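Brakumport Press Announces New Young Adult Fantasy Series and Opens Early Reader Program

ELMONT, October 2026 – Brakumport Press, an independent publisher of fiction for teen and adult readers, today announced the acquisition of The Saltwright Books, a young adult fantasy series set in a harbor city where memory is taxed, stored and traded. The first volume, Estatico, will be published in November in hardcover and e-book editions. An audiobook will follow.

Brakumport Press acquired world English rights to the complete series, which is planned at 6 volumes. The agreement was concluded with the MacLeish Literary Agency on behalf of the author, who writes under a pen name and will not be taking part in interviews or public events.

About the First Volume

Estatico opens on the night of the yearly Reckoning, when every household in the city must give up one memory to the Harbor Office. Sixteen-year-old Ilse has always handed over something small: a meal, a walk, the words of a song. This year the clerk at the window refuses what she offers and tells her that the account in her name is already overdrawn.

Ilse has no record of the debt. Her older sister, who kept the family ledger, has been missing since spring, and the one page left behind lists a single word that no one in the household can explain. To learn what was taken and who signed for it, Ilse enters the vaults below the Harbor Office as an apprentice sorter, where she is expected to catalog the lost memories of strangers and to forget each of them by the end of her shift.

The novel runs to 480 pages and is told in alternating chapters by Ilse and by an unnamed voice from inside the vaults. It is recommended for readers aged 13 and older. Later volumes will follow other residents of the same city, and each will have its own central character.

"Readers have asked us for long fantasy with a strong sense of place and a mystery at its center," the press said in a statement. "Our editors read the manuscript of Estatico in two days and asked for the rest of the series the same week. We are pleased to bring it to our list."
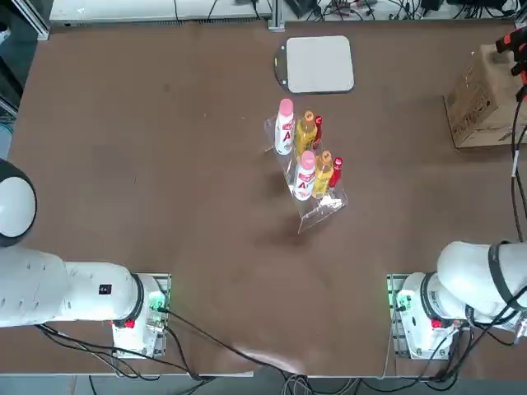
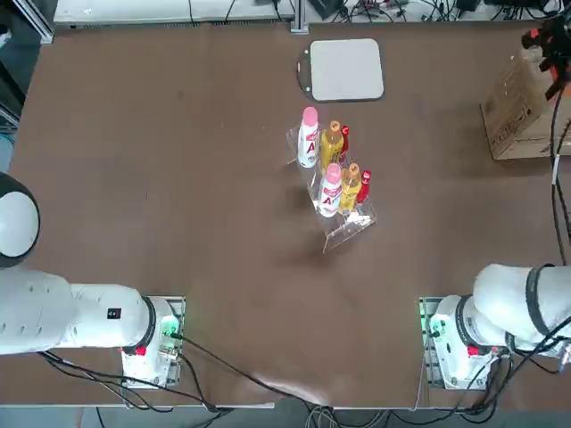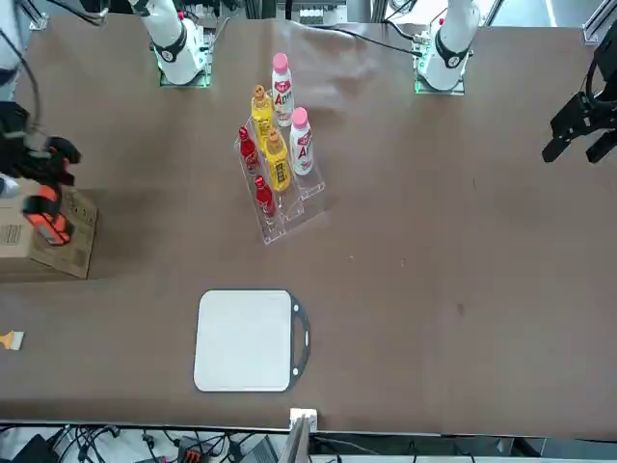

Early Reader Program

Brakumport Press will open its early reader program for Estatico to librarians, booksellers, teachers and reviewers. A total of 3000 advance copies will be made available, divided between printed galleys and digital files. Applicants should state which format they prefer. Printed galleys can be mailed to addresses in the United States and Canada only.

Participants are asked to post or publish an honest review at a retailer, on a reading site or in their own newsletter or blog. Reviews may be of any length and do not have to be favorable. Quotations from the advance copy should be checked against the finished book, as small changes to the text are still being made. Reviewers are also asked not to reveal the identity of the second narrator, which is disclosed late in the book.

Applications will be read in the order in which they arrive. Those who took part in an earlier Brakumport program must apply again, as the old mailing list will not be carried over.

School and Library Materials

A reading guide will be offered free of charge to schools, libraries and book clubs. It contains discussion topics for each part of the novel, a map of the harbor district, a glossary of terms used by the Harbor Office and a short writing activity in which students keep a ledger in the style of the one in the story. The guide can be copied for classroom use without further permission.

Libraries that order 7 or more copies of the hardcover will receive a printed poster of the cover art with their shipment. Orders already placed through a wholesaler qualify if the library sends a copy of the invoice to the sales department.

Series Schedule

The second volume has been delivered and is now in copyediting. Its title and cover will be announced after the first book is on sale. Brakumport Press intends to publish the remaining volumes at regular intervals and will number them on the spine, so that readers can follow the intended order.

Translation and dramatic rights remain with the MacLeish Literary Agency, and inquiries should be directed to the agency's rights department.

About Brakumport Press

Brakumport Press publishes fantasy, mystery and historical fiction from its office in Elmont. Its books are sold through independent bookstores, national retailers and library wholesalers. The press accepts submissions from agents throughout the year and from unagented authors during its open reading period, which is announced on its website.

Media Contact

Publicity Department
Brakumport Press, Elmont

Cover art, sample chapters and review copies are available to members of the press on request.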